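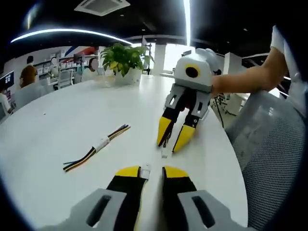

A round white table, with a gripper held upright near the middle.

Heavy rain warning continues for Gamberg and Tramel

16 June 2023

A heavy rain warning remains in place for Gamberg, Tramel and the hills behind Bai until 9 pm tonight. Falls of up to 40 millimetres are forecast, with the heaviest rain expected between midday and late afternoon.

Gusts could reach 86 kilometres an hour on exposed ridges above 1000 metres. Winds closer to the coast will be lighter, but drivers towing caravans or trailers on the Wiltance road should allow extra time.

Snow is possible above 2000 metres overnight as colder air moves in behind the front. It is not expected to settle on any of the main roads.

The low crossing at Tramel was closed at 6 am and will stay shut until the creek drops. Traffic is being sent by the upper bridge. The Bai boat ramp is also closed.

Showers will ease from the west after dark, with patchy fog forming in the valleys before dawn. Tomorrow should be mostly cloudy and cool, with a top of 11 degrees in Gamberg and 13 in Wiltance. A light frost is likely inland the following morning if the cloud clears.

The rain will be welcome on farms around Wiltance, where totals have been below average every month since December.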